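Chapter 7
Countertop Storage at the Bathroom Vanity
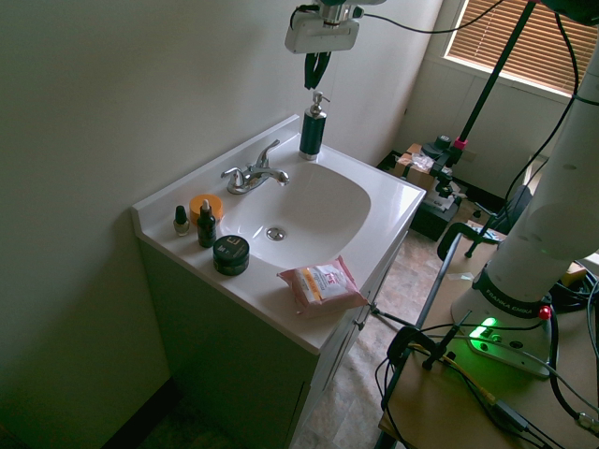
7.1 Scope of the chapter

A vanity top serves two purposes that compete for the same surface: washing and storage. With a molded basin, the usable storage area is limited to the flat margins beside the bowl and the ledge that carries the faucet. Small containers — droppers, jars, nail polish, a soap dispenser, a pack of facial wipes — tend to collect on one side.

This chapter treats the counter as a work surface 600 mm wide and 500 mm deep. Section 7.2 classifies containers by footprint and height. Section 7.3 applies the zone method of Baumgartner and Aebischer, in which items used with water stand next to the faucet and all others are moved outward. Section 7.4 covers flexible packages, which have no stable upright position and are stored flat.

7.2 Terms

Footprint: the area of counter covered by the base of a container.
Reach: the horizontal distance from the front edge of the counter to the container. The Nallcombe exercises at the end of the chapter use a reach of 198 mm for daily items.
Clear margin: counter surface left free for wiping.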